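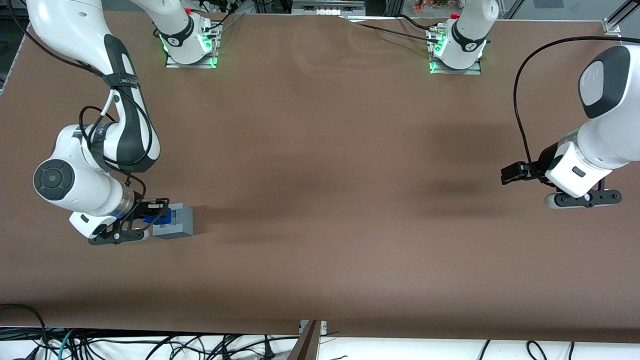 Brown table covering, keep it or go back to white?

feltfoot882
Two months in with a matte brown top on my work table and I love it! Small parts show up so much better, especially gray ones, and I don't get that awful glare from the ceiling light at 4 in the afternoon. My only gripe is wrinkles along the far edge. I smoothed it from the middle out and they still came back. Anyone got a trick for that?

Ida Bauerfeind
Brown is great! Mine is from Felley and it wrinkled the same way in February when the heat was on. I peeled the back edge, let it lie overnight, then pulled it tight and clamped it. Flat ever since.

odd_socket
Going to disagree on color. Brown swallows shadows, and when I'm fitting something small into a slot I want to see exactly where the edge is. White for me, every time.

feltfoot882
Fair, but doesn't white bounce light right back at you? I fit little blue pieces into gray blocks and the blue really pops on brown – way easier on my eyes.

Ngozi Aliyu
Try moving the lamp before you change anything. I had big soft shadows right across the middle of mine, so I put a second lamp on the opposite side. Huge difference, and I got to keep my brown top (which I adore).

odd_socket
OK, two lamps I can get behind. Still not giving up white.

Ida Bauerfeind
Ha, stubborn! feltfoot, go easy on the clamps. Mine left dents the first time, so put scrap cardboard under the jaws.

feltfoot882
Peeling the back edge tonight. Will post how it looks in the morning!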